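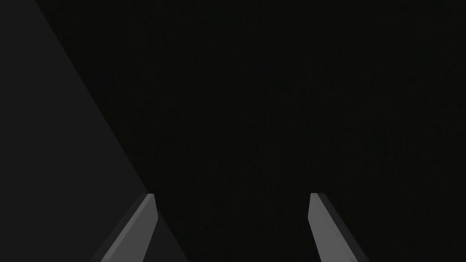 4 Inbetriebnahme der Regenwasserpumpe Hilent 700

Dieser Abschnitt gilt für die Ausführungen mit Schwimmerschalter und Trinkwassernachspeisung. Wer die Pumpe ohne Nachspeisung betreibt, überspringt die Schritte 9 bis 11.

4.1 Vor dem ersten Einschalten

Die Pumpe wird werkseitig mit Wasser geprüft. Restfeuchte im Gehäuse ist normal und kein Mangel. Das Anschlusskabel darf nicht zum Anheben oder Ablassen der Pumpe verwendet werden, dafür liegt das Ablassseil aus Polypropylen im Beipack.

Benötigt werden:
Maulschlüssel 24 und 30
Dichtband oder Hanf mit Dichtpaste
Gartenschlauch oder Eimer zum Befüllen
Schlauchschelle 1 Zoll (nicht im Lieferumfang)

VORSICHT
Arbeiten im Zisternenschacht nie allein ausführen. Den Schacht vor dem Einsteigen lüften und die zweite Person oben am Einstieg stehen lassen. Der elektrische Anschluss muss über einen Fehlerstromschutzschalter mit höchstens 30 mA laufen.

4.2 Anschließen und Befüllen

1. Netzstecker ziehen und gegen Wiedereinstecken sichern.

2. Rückschlagventil auf den Druckstutzen schrauben. Der Pfeil auf dem Ventil zeigt von der Pumpe weg. Handfest anziehen, dann eine halbe Umdrehung mit dem Schlüssel nachziehen.

3. Druckleitung anschließen. Bei PE-Rohr die Klemmverschraubung verwenden, bei Schlauch die Schelle. Kein Gewinde mit Gewalt ansetzen — die Stutzen sind aus Kunststoff und reißen bei schrägem Ansetzen ein.

4. Schwimmende Entnahme auf den Saugstutzen stecken und mit dem Bügel sichern. Der Ansaugschlauch muss sich frei bewegen können und darf die Zisternenwand nicht berühren.

5. Pumpe am Seil ablassen, bis sie auf dem Fuß steht. Seil am Haken unter dem Schachtdeckel befestigen.

6. Kabellänge des Schwimmerschalters einstellen. Zwischen Klemme und Schwimmer bleiben etwa 12 cm frei. Ein kürzeres Stück führt dazu, dass die Pumpe zu früh abschaltet, ein längeres dazu, dass der Schwimmer hängen bleibt.

7. Zisterne mindestens so weit füllen, dass der Schwimmer aufschwimmt.

8. Eine Zapfstelle öffnen, Netzstecker einstecken und das Steuergerät auf AUTO stellen. Die Luft entweicht über die offene Zapfstelle. Nach spätestens zwei Minuten muss das Wasser ohne Stöße laufen. Zapfstelle schließen, die Pumpe schaltet nach kurzem Nachlauf ab.

Hinweis: Läuft die Pumpe trocken, schaltet das Steuergerät auf STÖRUNG. Vor dem Quittieren den Wasserstand prüfen. Mehr als drei Startversuche hintereinander sind zu vermeiden.

4.3 Nachspeisung einstellen

9. Absperrhahn der Trinkwasserleitung langsam öffnen und die Verschraubungen auf Dichtheit prüfen.

10. Am Steuergerät Menü 228 aufrufen und die Einschaltschwelle eingeben. Ab Werk sind 15 Prozent Füllstand hinterlegt. Für kleine Zisternen wird dieser Wert beibehalten.

11. Taste TEST drei Sekunden gedrückt halten. Das Magnetventil öffnet hörbar und schließt nach zehn Sekunden von selbst.

VORSICHT
Der freie Auslauf über dem Trichter darf nicht verkürzt oder mit einem Schlauch überbrückt werden. Eine direkte Verbindung von Trinkwasser und Regenwasser ist unzulässig.

4.4 Störungen

Anzeige 812: Fühlerleitung unterbrochen. Steckverbindung am Füllstandsgeber prüfen, bei Korrosion den Stecker ersetzen.

Pumpe schaltet in kurzen Abständen ein und aus: meist ein tropfender Hahn oder ein undichter WC-Spülkasten. Alle Verbraucher nacheinander absperren und beobachten, wann das Takten aufhört.

Pumpe brummt, fördert aber nicht: Netzstecker ziehen, Pumpe ausbauen, Laufrad durch die Öffnung am Boden mit einem Schraubendreher drehen. Sitzt es fest, Pumpe einsenden.

Wasser riecht: Filterkorb reinigen und den Überlaufsiphon auf Wasservorlage prüfen. Im Sommer trocknet er bei langer Trockenheit aus.

4.5 Winter

Frei liegende Leitungen im November entleeren, dazu den Hahn am tiefsten Punkt öffnen und das Steuergerät auf AUS stellen. Die Pumpe selbst kann in der Zisterne bleiben, sofern der Wasserspiegel unterhalb der Frosttiefe liegt. Ausgebaute Pumpen frostfrei und stehend lagern.

Ersatzteile (Laufrad, Dichtungssatz, Schwimmerschalter) sind über den Händler oder direkt bei Givonero erhältlich. Bei der Bestellung die Seriennummer vom Typenschild angeben. Das Steuergerät Kioko wird nur komplett getauscht.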